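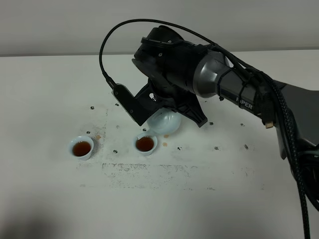

# Do we keep Villanueva or cash in before the window shuts?

**northstand_nell**

Evening all, got a pot of tea on and a lot of feelings, so bear with me. The Pellmont paper is saying that Villanueva has been offered a move to Fendar and that the club is "listening." I've been going to games at the old ground since my dad used to lift me over the turnstile, and I don't remember a midfielder who made the whole team look calmer just by walking out of the tunnel. His deal runs out at the end of next season, so I understand the money side, I really do (I run a shop, I know what a thin month looks like). But we finished three points off the top with him, and I would hate to find out where we finish without him.

What would you all do if you were sitting in the chair?

---

**old_left_back**

Sell. Sorry, Nell, I know that's not what you were hoping for, and you know I'm fond of the lad. He missed six league games with that hamstring and he's going to want a long contract at the top of our wage scale. We've been here before with players who were wonderful right up until they signed. Take the fee, get a proper center back in, and get a second striker so we're not praying over one pair of knees every weekend.

---

**MarrowfatPete**

> get a proper center back in

With what, though? That's where I always get stuck with this argument. Say we sell him. Half the fee goes on back wages and the roof of the east stand, and then we're handed a loan player from Fendar's reserves and told to be patient. I'd be happier with selling if I trusted where the money went.

Also, those six games he missed? We won one of them. One!

---

**old_left_back**

Pete, we lost two of those six to goals from corners, and Villanueva has never won a header in his life. You could have had him out there on a stepladder.

---

**rhea_t**

Hello, I mostly read and don't post, but I was at the supporters' evening in January and took some notes, so maybe they're useful. Coach Su (Ya-wen Su, for anyone newer than me) was asked straight out about contracts. She said she wants the players whose deals are running down sorted out before preseason, one way or the other, because last year it hung over the dressing room for months and you could see it on the training pitch. She didn't name anybody. She did say she'd like 5 signings and would probably be grateful for two, which got a big laugh.

I came away thinking she'd fight to keep him but wouldn't fall out with the board over it. That's only my reading, and I was sitting near the back.

Rhea Tan

---

**northstand_nell**

Thank you Rhea, that's lovely, and please post more! I couldn't get to that one, my sister was visiting. I do like that she's talking about it out loud. The last manager would go a whole summer without telling us who the goalkeeper was.

---

**gate7_dunc**

Can I be the awkward one? I don't think the decision is ours or Coach Su's. If a player wants to go and play continental football with Fendar, he goes. He's been decent to us, he stayed when we went down, he signs every shirt the kids push at him. If he wants the move I'd shake his hand and sing his name when he comes back.

What does bother me is the shirt sponsor business. If Numelell don't renew, we'll be selling more than one midfielder, and there's been no word on that at all.

---

**MarrowfatPete**

Dunc's right about the sponsor, and I'd forgotten it. There were 300 of us at the last away game, for a team in second place, and I did wonder what a sponsor makes of that. The coach fare was daft, I know, but still.

---

**old_left_back**

The coach fare was fine. You just like the train because it has a bar.

I'll bend a little. If he signs for two years with some of it tied to appearances, keep him, and I'll buy Nell's first cup of tea at the opening game. If he's after four years, I'm driving him to Fendar myself.

---

**northstand_nell**

Two years I could live with. And it'll be two cups, because you still owe me from the cup replay and I haven't forgotten.

Has anyone heard when season tickets go on sale? The office wasn't picking up when I tried at lunchtime.

---

**rhea_t**

They told me the renewal letters go out first and then general sale after that. I'm calling again in the morning and I'll put whatever they say in the tickets thread.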